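A visit to the Winberg chess club open day

It had been years since I last set foot in a chess club, so when Reshma Sibiya wrote to say that Winberg were opening their doors for the afternoon I was on the early train before I'd properly finished my tea. What a welcome! Gerrit Mokoena gave a simul on 34 boards, walking round and round in his old brown shoes, and I lasted until move 40 — my best effort against him by a long way, even if I was a rook down by then and only hanging on out of stubbornness.

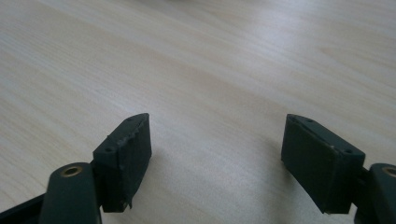
Afterwards Yevhen Zakharchenko went through a rook ending from the May congress, very patiently, and a girl of nine or so found the winning check before any of us grown-ups did. I'd have stayed for the blitz too, but the last train home was calling. Reshma tells me entries for the autumn league are open now, and I've already put my name down for board four.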